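4.2 Laying the cloth and setting out

The Loditz round table is supplied with an under-cover and a top cloth. Fit both before placing any tableware.

1. Lay the under-cover and pull it down evenly at the rim.
2. Spread the top cloth over it. Light wrinkles do not affect use.
3. Place wrapped bowls towards the edge, with the plastic still on.
4. Set the spoon and cup within reach of the seat.

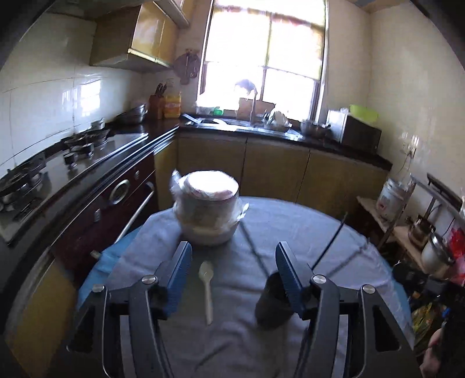
Fig. 4 – Round table with cloth, wrapped stack, spoon and black cup.

Note: Blue material may show below the top cloth at the rim. No adjustment is needed.

CAUTION – Do not stand a full cup on a fold. Smooth the cloth first.

5. Remove the plastic just before serving. For spare cloths, quote part 571.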